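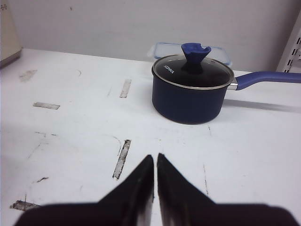 Does a Lid Really Make Water Boil Faster?

Grown-ups say a lot of things in kitchens. "Put the lid on, it'll boil faster." "Don't lift it, you'll let the heat out." "Add salt, that makes it boil sooner." They say these things in a very sure voice, and most of them have never checked. You are allowed to ask how they know.

So let's take the sayings one at a time and see which ones hold up.

Start with the pan

A saucepan is a round pot with fairly straight sides and one long handle. The navy blue one at the top of this page has a glass lid with a thin silver rim, and a blue silicone knob in the middle for lifting it. The white letters on the glass say KONKA. None of that tells you whether it cooks well. A pan can be a lovely color and still burn your oatmeal.

What we want to know is what the lid does.

Saying number one: "The lid makes it boil faster"

This one is true, but the reason people give is often a bit fuzzy. They say the lid "keeps the heat in," as if heat were a cat trying to get out the door. Let's be more careful.

When water gets hot, some of it turns into water vapor. That is a gas, and you can't see it. It floats up and away, and it takes a lot of energy with it. Turning water into vapor is expensive, in energy terms. Every bit of vapor that leaves the pan has been paid for by your stove, and now it's wandering around the kitchen doing nothing for your pasta.

Put a lid on and most of the vapor can't get away. It bumps into the lid, which is cooler, and turns back into drops of water. When that happens it gives its energy back, to the lid and the air trapped underneath. The drops fall into the pan. Much less energy gets lost, so the water heats up sooner.

Should you believe me? Not just because I wrote it down. There's a test further on.

Saying number two: "Don't lift the lid, you'll ruin it"

Hmm. Partly true, and usually said too dramatically.

Each time you lift the lid, a puff of hot, damp air gets out and cooler air gets in. That slows things down a little. If you are boiling potatoes, one quick look won't ruin anything. Rice is fussier, since it needs the steam and there isn't much water to spare. Even so, one peek probably won't wreck your dinner. Ten peeks might.

A glass lid is supposed to fix this, because you can look straight through it. That's what the box will tell you, anyway. Try it and you'll find the glass often fogs over with tiny drops, and then you are looking at a gray blur. Some clear spots open up when the drops get big and run together. So a glass lid helps, but less than you'd hope.

Saying number three: "Salt makes it boil sooner"

No. Salt raises the temperature that water needs to reach before it boils. It's such a small change, with the amount of salt people cook with, that you would never notice it at dinner time. People see the water fizz when the salt goes in and think it has started boiling. The grains give bubbles a place to form, and that's all. Salt your water for the taste.

Saying number four: "The knob never gets hot"

Please don't trust this one. Silicone is slow to carry heat, much slower than metal, so a silicone knob usually stays cooler than a metal knob would. "Cooler" and "cool" are different words. If a pan has been boiling for a long time, steam keeps warming everything on top of it. Metal rims get hot too, and so does any metal bit where a handle joins the pan. Use an oven mitt. And when a grown-up lifts the lid, they should tip it so the far side opens first and the steam goes away from their face. Steam burns are nasty.

Saying number five: "Any lid will do"

Look at the lid on a food storage box. There's a clear plastic one behind the blue pan, with flaps that latch. That kind of lid has a different job. It is there to hold food in and keep air out, and it should not go anywhere near a hot stove, where it could soften or melt. A saucepan lid isn't meant to seal tight at all. Steam has to be able to slip out somewhere, or the lid would start to rattle and jump.

Test it yourself (with a grown-up at the stove)

You need one saucepan with its lid, a measuring cup, cold water and a clock that shows seconds.

1. Put 2 cups of cold water in the pan. Leave the lid off.
2. Have your grown-up turn on the burner. Write down exactly where the dial is pointing.
3. Time how long it takes until big bubbles keep rising all over. Write it down.
4. Turn off the stove. Let the pan and the burner cool all the way. This takes ages, so go and do something else.
5. Do it again with fresh cold water, the same amount, and the lid on.

Step 4 is the one people skip. If the burner is still warm, your second try gets a head start, and then you haven't tested the lid at all - you've tested a warm burner.

Once isn't really enough, either. Do each one twice if your grown-up has the patience. If your two lid-on times are very different from each other, something else was changing, and you should try to find out what. Was the water colder? Did somebody peek?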